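Subject: Re: [hafstein-members] Proposed changes to the reading room and interlibrary loan policy

To: Members of the Hafstein Library Association list
From: Aksel Hauksdóttir, Office of Member Services
Date: 5/13/23

Dear members,

Thank you to everyone who wrote in after the draft policy was circulated. Several of the replies came to the office directly, and one was posted to the full list. As it raises most of the points found in the others, I am answering it here so that all members receive the same information. The message is quoted in full.

> To the Office of Member Services:
>
> I have read the draft loan policy twice and would be grateful for some clarification before the vote.
>
> First, Section 2 states that loan periods for bound periodicals will be shortened. Those of us who live outside the city depend on the branch courier, and by the time a volume reaches the Pevano branch a good part of the loan has already passed. Will the period be counted from the day the volume leaves the stacks or from the day it is collected?
>
> Second, the draft refers to "the catalog" throughout. Does this mean the old card catalog, the Climel system, or both? They do not agree with each other. The local history pamphlets, in particular, are listed in the cards and can't be found in Climel at all.
>
> Third, I am concerned about the fee for interlibrary requests. The present arrangement has served small researchers well. A charge on every request would fall hardest on those who ask for many short items.
>
> Last, may we know whether the evening hours in the reading room will be kept over the winter? I heard at the desk that they would end in December, but I see no mention of it in the draft.
>
> With respect,
> A member at the Pevano branch

I will take these matters in the order in which they were raised.

**Loan periods for bound periodicals**

The draft was unclear on this point and has been corrected. The loan period will be counted from the day the volume is collected by the member, at whichever branch the member has named on the request slip. Time spent with the courier will not be charged to the borrower in either direction. A volume handed in at the Pevano desk will be treated as returned on that day, even when it doesn't reach the main stacks until the following week.

The shorter period remains in the draft. Bound periodicals are the most often recalled part of the collection, and the office receives more complaints about volumes that can't be had than about any other subject. Members may renew a bound volume once by telephone or at the desk, provided no other member is waiting for it. The earlier draft allowed renewal in person only, and that wording has been removed.

**Meaning of "the catalog"**

For the purposes of the policy, the catalog means Climel. The card catalog will stay in its present place outside the reading room and may be consulted during all open hours, but no new cards have been filed for some years and staff can't guarantee that the shelf marks on the older cards are still correct.

The writer is right about the local history pamphlets. The collection holds 2000 of them, most of them given by families in the district, and they were left out when the records were first moved. Staff have begun to enter them, starting with the parish and school papers. Until this work is finished, requests for pamphlets will be accepted with the card number in place of a Climel number. A new line has been added to the request slip for this purpose. Old slips may still be used — please write the card number in the upper margin.
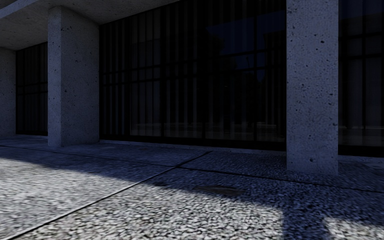

**Fees for interlibrary requests**

The office received more letters about the proposed fee than about the rest of the draft put together, and the section has been rewritten. Under the revised text, each member may place 40 interlibrary requests in a membership year without charge. Requests above that number will carry the handling fee set out in the schedule. Journal articles supplied as copies will not be counted toward the limit when they are 60 pages or fewer.

Charges made by the lending library are a separate matter. Some lenders ask for payment, and the association has no means of waiving it. In such cases staff will write to the member with the amount before the request is sent, and nothing will be ordered until the member has agreed in writing. Members who wish to set a standing limit, so that staff need not write each time, may do so on the back of the annual renewal form.

Requests sent through the Lakico exchange will go on as before. The exchange is covered by a separate agreement, which is not affected by the vote.

**Evening hours**

No decision has been taken to end the evening hours. The remark heard at the desk probably referred to the closing of the reading room for the yearly inventory, which takes place in December and lasts three days. During the inventory, items already on loan may be kept without penalty, and the return box at the side entrance will be emptied each morning. Exact dates will be sent to this list and posted at both desks.

Two smaller corrections have also been made. In Section 5, "reader's ticket" has been changed to "member's card" in every place where it appears. In Section 7, the sentence on microfilm has been moved to the section on equipment, where it should have stood from the beginning. Microfilm may be read at either branch, but the reels held at the main library do not travel with the courier.

**Voting**

The revised draft will be mailed with the ballot. Members with a household membership will receive one ballot for each adult named on the membership. Ballots may be returned by post, left at either desk in the envelope provided, or handed in at the general meeting before the vote is called. An unsigned envelope can't be accepted. If your ballot is spoiled or lost, please ask the desk for a replacement, which will be marked as such.

Further comments on the wording may be sent to the office by letter or by reply to this message. Please state the section number in your reply, and let us know whether your comment may be shared with the list. Comments marked as private will be read by the office only and will not be quoted, with or without a name.

Members who need the draft in large print should contact the desk at their own branch. Copies can be collected there or sent by courier with any loan already on its way.

Yours sincerely,

Aksel Hauksdóttir
Office of Member Services
Hafstein Library Association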